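Dorkley – Mobilier de rangement et de consultation
Catalogue des équipements pour établissements

Meuble à rayons et façades, série Valindale
Référence 3938-V

La série Valindale réunit des meubles de rangement destinés aux bibliothèques, aux centres de documentation, aux salles d'étude et aux services d'archives courantes. Elle est conçue et distribuée par la maison Dorkley, qui en assure également la pose et le suivi. Les établissements trouveront sur cette page les caractéristiques générales du modèle, les conditions d'installation, les prescriptions d'entretien ainsi que les modalités de commande.

Destination

Le meuble est prévu pour un usage intérieur, dans des locaux chauffés et ventilés. Il convient au classement d'ouvrages reliés, de brochures, de registres et de boîtes de conservation de format courant. Il n'est pas adapté aux réserves enterrées, aux locaux techniques ni aux espaces soumis à des variations importantes d'humidité. Pour ces usages, l'établissement se reportera à la gamme métallique Zutlow, décrite dans un fascicule distinct.

Le modèle peut être employé seul ou en ligne continue. Lorsque plusieurs éléments sont juxtaposés, un panneau latéral intermédiaire est supprimé et remplacé par un montant commun. L'alignement ainsi obtenu ne doit pas excéder quatre éléments sans point de fixation murale supplémentaire. 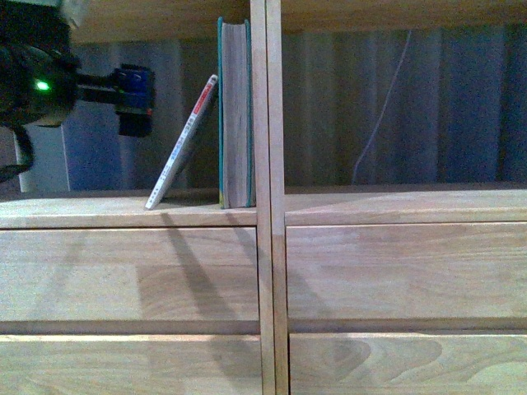

Catalogue général, volume 2 – page 100

Caractéristiques générales

Structure : bois massif clair, montants et tablettes assemblés par tourillons et colle.
Finition : brut poncé ou vernis mat incolore, au choix de l'établissement.
Hauteur hors tout : 958 mm.
Largeur hors tout : 1 000 mm.
Chants : adoucis sur les tablettes.
Compartiments : séparation verticale fixe.
Fixation : deux équerres murales fournies.
Piètement : vérins réglables, accessibles par l'avant.

Les cotes s'entendent hors vérins. Le bois étant une matière naturelle, des écarts de teinte et de veinage peuvent apparaître entre deux éléments d'une même livraison. Ils ne constituent pas un défaut de conformité. Il est recommandé de commander en une seule fois les éléments appelés à former une même ligne.

Charges admissibles

La charge doit être répartie sur toute la longueur de la tablette. Les ouvrages de grand format seront placés de préférence sur les surfaces inférieures, les volumes minces étant maintenus par un serre-livres. Deux modèles de serre-livres sont proposés en accessoire, l'un en tôle pliée, l'autre en bois assorti. Le dessus du meuble peut recevoir un présentoir de nouveautés, à l'exclusion de tout appareil chauffant et de toute plante en pot.

Les charges maximales figurent dans la notice jointe à chaque colis. Cette notice doit être conservée par le service utilisateur pendant toute la durée d'exploitation du mobilier.

Installation

La pose est effectuée par les équipes de Dorkley ou par l'entreprise désignée par l'établissement. Dans le second cas, un plan de montage est transmis avant la livraison. Le sol doit être plan et propre, et le revêtement définitivement posé. Un intervalle de ventilation sera ménagé entre le fond du meuble et le mur extérieur – cette disposition est impérative dans les bâtiments anciens dont les maçonneries ne sont pas isolées.

Les éléments sont livrés après un séjour en atelier destiné à stabiliser le bois. Ils seront néanmoins laissés au repos dans le local de destination avant chargement. Le réglage des vérins est contrôlé une première fois à la pose, puis une seconde fois après remplissage complet des rayons. 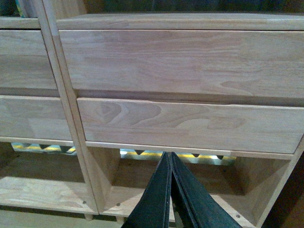
Crédit photographique : Dorkley / fonds Bilyk

Entretien courant

Le dépoussiérage se fait à sec, au chiffon doux, dans le sens du fil. Les surfaces vernies peuvent être nettoyées avec un chiffon légèrement humide et essuyées aussitôt. Les surfaces brutes ne doivent recevoir ni eau savonneuse ni produit siliconé. Les taches superficielles s'atténuent par un ponçage léger au grain fin, suivi d'un dépoussiérage soigneux.

Les étiquettes adhésives sont déconseillées sur le bois brut. Pour la signalisation des rayons, Dorkley fournit des porte-étiquettes à visser, dont l'emplacement est indiqué lors de la commande.

Options et accessoires

– Tablette supplémentaire, même essence et même finition.
– Porte-étiquettes horizontal ou vertical.
– Serre-livres, vendus par lots.
– Socle de surélévation pour locaux à lavage de sol fréquent.
– Jeu d'équerres renforcées pour cloison légère.

Les accessoires de la série Valindale ne sont pas compatibles avec ceux de la gamme Zutlow, dont l'entraxe de perçage est différent.

Commande et livraison

Les demandes de devis sont adressées au service des collectivités, accompagnées d'un plan coté du local et de l'indication des accès. L'étage, la largeur des portes et la présence éventuelle d'un monte-charge doivent être précisés. Toute livraison fait l'objet d'un rendez-vous préalable. Les réserves relatives à l'état des colis sont portées sur le bordereau en présence du transporteur.

La série a été retenue pour le réaménagement de la salle de lecture Bilyk, dont le fonds en libre accès compte quelque 3 938 volumes. Les plans d'implantation de cette salle peuvent être communiqués, sur demande écrite, aux établissements qui préparent un projet comparable.

Les tarifs en vigueur sont révisés chaque année en janvier. Les devis signés avant cette révision demeurent valables aux conditions initiales, sous réserve que la livraison intervienne dans le délai mentionné au bon de commande.

Fiche mise à jour le 28 déc. 2022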